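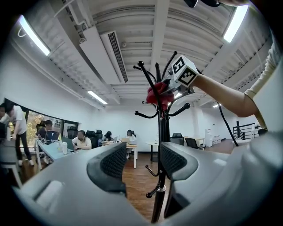
4.2 Setting up and maintaining the Gritar gripper

The Gritar is a hand-held gripper with its own wide-angle camera, and it is put together the same way before every recording session. The operator seats the camera first, locks it, and only then fits the jaws. If the jaws go on first, the camera latch can't be reached without bending the cable. Tracking is checked next, against a second gripper with a marker cube on it. For this check the second gripper is clamped to something that will stay put. In Figure 4 it is held by hand with its red soft pads closed on the upper part of a coat rack pole, and two printed faces of the cube are in view of the Gritar's camera. The pole also gives a vertical edge that runs the height of the image, and we use it to judge whether the camera has been seated with a tilt. A tilt is easy to miss when the operator looks only at the gripper body, which the wide lens bends in any case.

The check is repeated with the cube turned so that a different pair of faces points at the camera. We accept the setup when the cube pose is recovered in at least 1000 consecutive images without a dropout. A failed check nearly always came from one of two causes: a smear on the lens cover, or a marker face that had started to lift at a corner. Lifted faces were replaced and not glued back down, as the glue left a ridge under the print that changed the detected corner positions.

Finger pads wear faster than any other part. The pads were supplied by Triswood in two grades, and we settled on the softer one after the first week, when the harder grade slipped on painted metal. The soft grade picks up lint and floor dust. Pads were wiped with a damp cloth at the end of each day and left open overnight. Every pad was replaced after 14 sessions, or sooner if a crack could be felt with a fingernail. Mitra Salehi kept the wear log and made the call in doubtful cases.

The hinge pins need less attention. They were oiled every seven sessions with one drop on each side, and the surplus was wiped off before the gripper was closed. Too much oil works its way along the jaw and onto the pads. This happened twice in February, and both times the full set of pads had to be thrown out.
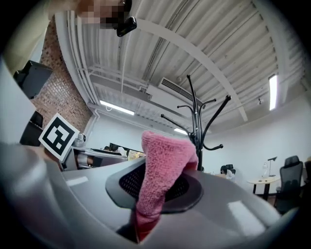
Soft goods are used for the closing test, which follows the tracking check. A towel or similar cloth is gathered between the jaws and the operator closes the gripper slowly, holds for eight seconds, and opens it again. Cloth shows up faults that a rigid object hides. When one jaw lags behind the other, the bundle is pushed sideways as it is squeezed. With the pink terrycloth towel in Figure 5, the fabric is bunched into a twisted column and crosses the right half of the dark oval pad, and the flat marker card on the left is clear of it. We look at that clearance every time. A loose fold that falls across the card blocks the marker, and the jaw opening can't be read from the images until the fold is moved.

Figure 5 also has a pale glare patch on the right of the gray body and a smaller bright streak on the left, both from the ceiling lights. Glare on the body does no harm by itself. It becomes a problem when it reaches the marker card, where it washes out the border of the print. We first tried lowering the exposure, but this made dark objects hard to separate from their background. Switching to a matte print on the Virnholm card stock worked better and needed no change to the camera settings.

Repairs were kept to what could be done at the bench with a small hex key and a spare kit. The kit holds pads, pins, marker prints, a camera latch and one cable. Any gripper that had been opened beyond the jaws was put through both checks again, and its camera was recalibrated with the Marinho board. The last full service before the main collection was on 29th December, when the latch was replaced and the jaw stop was set back to its original gap. Recordings made between a failed check and the next repair are marked in the log and are not used in the results of Section 5.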